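Keeping an Old Coupe Sweet Through the Winter

July, by Clive Mottram

Every summer I write down what I should have done to the car last November, and every November I lose the bit of paper. 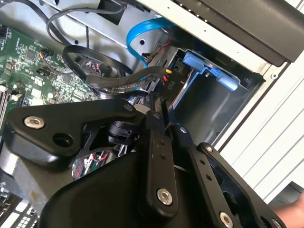
So, while I can still find a pen. Fill the tank before you lay the car up. Put 3 psi extra in the tyres and move the car half a turn of the wheel once a month, or you'll drive off in spring on four threepenny bits. Leave the handbrake off and chock the wheels.

Wipe the door rubbers with silicone grease – not oil, which turns them to liquorice. My Bellamy coupe has done 3,057 miles in my care and most of its repairs have been to things I "protected".

Take the battery indoors. Mine lives under the stairs, where it has ruined two pairs of shoes and one good mood.

Cover the car only when it's dry, and leave a window down a finger's width. Stuff a rag in the exhaust for the mice, then tie a note to the steering wheel saying so. I've skipped the note twice.

COMMENTS

Beryl Sowerby: 28 years with mine and I've never moved it in winter. Tyres are fine. Mostly.

Jordan Inskip: Does the rag keep mice out of the heater too?

Clive Mottram: No, Jordan. They use the heater as the front door.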